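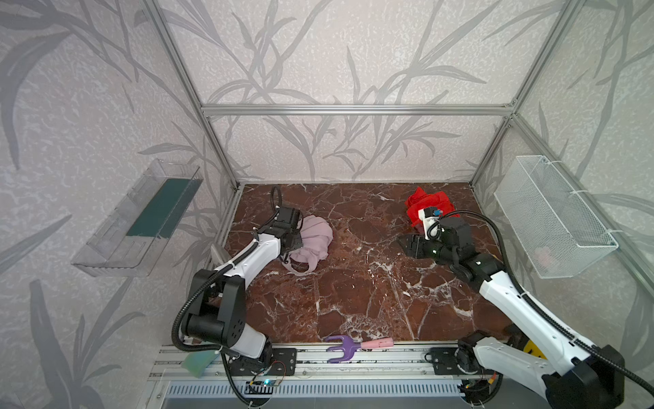
Teaching Two Arms to Do the Laundry: Tips From the Workshop

Laundry is the chore everyone wants to hand over to a machine, and cloth is about the worst thing you could hand it. A block stays the shape you left it. A T-shirt has opinions. If you are going to show a pair of arms how to pick up and sort clothes, either with hand controllers or by taking hold of the arms and moving them yourself, a few habits will save you a lot of bad recordings.

Start with the clothes

Pick things that differ in color and weight. Two black socks on a dark floor will teach your arms very little and teach you some new words. Cut off long care tags and take out drawstrings. I once spent most of a January evening unwinding a hoodie cord from a wrist joint, and the hoodie came out of it better than I did.

Drop the clothes before each run. Do not arrange them. People who say they are dropping them are usually arranging them, me included, so throw from shoulder height and live with the result.

Pinching

Come straight down on a fold or a ridge and close slowly. Flat cloth with no ridge can be pressed lightly and gathered as the fingers close. Go in at a slant and you will push the shirt across the floor like a man looking for a contact lens.

Lift, then stop. Count to 2 in your head. The cloth swings, and if you start moving sideways during the swing, that is what gets learned. Chiharu Aoki, who taught me most of this, taps the table with one finger while she waits. I have caught myself doing it in the supermarket. 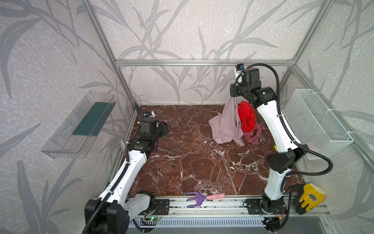
Garment up and hanging from the right gripper, the other arm keeping its distance.

Two arms, one pile

Decide which arm leads before you touch the controls. Park the other one well clear and hold it still. An idle arm that drifts because your left hand got bored is recorded along with everything else, and it will come back to you later as a mysterious twitch.

If the garment is long, lift until the bottom edge only just drags, then lower it away from the pile. Going higher looks grand and costs time.

Recording

Keep runs short. I stop after 10 in a row and walk away, as the ninth and tenth are always sloppier than I thought at the time. My first full set on the Stumness cell was 380 runs, and I threw out roughly 9 dozen of them. Most had the same fault: I had fumbled the pinch, fixed it in a panic, and pretended it was style.

A calm fix is worth keeping. If you miss, open the fingers, back up, look, and go again at the same speed. Panicked ones go in the trash, however well they end.

Write a line of notes per batch. "Red thing heavy, slow down" is plenty. I keep mine in a Penex notebook with a coffee ring on the cover, and it has outlived two filing systems.

Housekeeping

Shake the lint out of the clothes outdoors. Wipe the finger pads between batches with a barely damp rag. Check that the cables still have slack with both arms at full stretch, and check again after anybody else has used the cell — you know who you are.

Next time: towels. Bring patience and a snack.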